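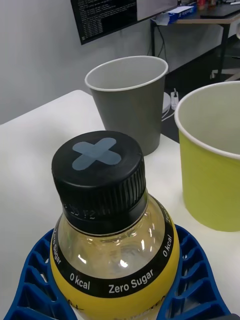 Should a written rule for robot grasping tell the operator what to do, or only what must never happen?

It should tell the operator what to do wherever one action will cover the case, and keep prohibitions for the few things that can hurt someone or ruin a whole session.

Figure 4. Wrist camera view: capped bottle between the two fingers, one paper cup behind it, another to the right.

4.2 Writing the rules down

I came to this part of the work expecting it to take an afternoon. We had a gripper we liked, a table, a box of everyday containers, and a set of habits that everyone in the lab more or less shared. I thought I'd type the habits up, Gaetano Negri would fix my spelling, and we'd move on to the interesting bits. What I got was a first draft with 19 rules in it, a fair amount of arguing (most of it friendly!), and a growing suspicion that "more or less shared" was doing a lot of work in that sentence.

Take the rule on closures. My draft said that a drink container should be closed before it is grasped. Simple enough, and for a bottle with a screw cap like the one in Figure 4 you can check it straight from the wrist view. Paper cups are where it fell apart. The cups in the same figure are open at the top, and under my wording nobody would ever have been allowed to pick one up. So the rule became two: anything with a cap has the cap on before the arm moves, and anything open is handled empty unless the task sheet says otherwise. I still don't love the "unless", but without it we would have had to ban pouring.

Then there's the question of where the fingers go. Ribbed, compliant fingers forgive a lot, and I think they had made us lazy. With a stiff parallel jaw you learn quickly to line things up; with soft fingers you can be sloppy and still come away holding the bottle. The Dal Bello fingers we tried early on were far fussier, and looking back through the notes I can see that our operators were neater in those weeks. The rule we settled on asks for contact on both sides of the body or shoulder, never on the cap alone, and for a short pause after closing so the operator can look before lifting. People grumbled about the pause. I grumbled about the pause. It stayed in.

Neighbouring objects took longest. Everyone agreed that you shouldn't knock over the thing next to the thing you're reaching for, but a rule saying so is useless to someone with a joystick in their hand. Gaetano wanted a fixed clearance. I wanted the operator to clear the table. We ended up with an approach rule: come in from the side with the most free table, and if both sides are crowded, stop and move something by hand with the arm halted. That last bit, "with the arm halted", was added in January after I reread our Karko logs and found how often I'd skipped it myself, which was embarrassing.

4.3 Did anybody follow them?

We ran 174 sessions under the revised rules, with 374 grasps marked for review. I did the marking in Solivlow, going through the wrist recordings one at a time, and Gaetano went over a portion of them separately without seeing my marks. In 25 of the reviewed grasps we recorded at least one departure from the written rules. The missing pause was the usual culprit. Fingers placed on the cap came next, nearly always on short bottles where there isn't much shoulder to aim for, and I have some sympathy there.

I would be careful about reading too much into those numbers. Our operators knew the rules were being checked, they'd helped to write several of them, and the containers were all light household things. A wrist camera also has blind spots. It's very good for caps and rims and for whatever sits just beyond the fingers, and rather poor for the underside of an object or anything behind the arm. Where I couldn't tell from the recording whether a rule had been kept, I marked it as unclear and left it out of the departures.

What I'd pass on to another group is mostly about wording. Write each rule so that the person at the controls can check it from the view they have in front of them. If they'd need a second camera or a ruler, either supply one or rewrite the rule. Keep the sheet to a single page. Put the halting rule at the top in larger type. We also keep a version number on ours, after a muddle in which two of us were working from different printouts, and the current sheet lives in Diditz alongside the task descriptions so that changing one prompts you to look at the other.

The full text of the rules, including the two we dropped and the reasons given at the time, is in the appendix.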